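Chapter 5
Care of the Parallel Gripper

The gripper does the only part of the job that touches the work, and it wears faster than anything else on the tool. This chapter covers the hand-held Kalla gripper used throughout the book. You will learn to inspect the fingertips, replace the tape on their inner faces, and check the linkage for play. Chapter 6 takes up the drive and the wiring.

Start every inspection at the fingertips. Look at the inner edges of both pads with the jaws open. Tape that has frayed or curled away from the pad should be replaced before the next shift. Then move down to the brass bushings in the linkage arms and rock each arm sideways with two fingers.

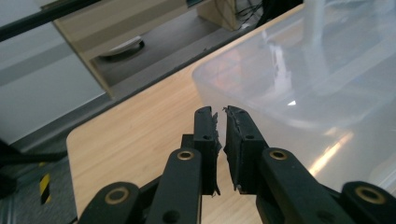 How often should the linkage be checked for play?

Once a week is enough for a gripper in daily use. Check it again after any drop or hard contact, and write the result in the tool log.

Derek Catterall kept such a log at the Randell shop, where one gripper ran 2,218 cycles between tape changes. Most of the others needed new tape after some 34 hours of use. The difference came down to the parts being handled, and Section 5.2 uses his entries to work out a replacement schedule.

Before you begin, read the lockout steps in Chapter 2. You will need a hex key set, a plastic scraper, lint-free wipes, and a roll of fingertip tape.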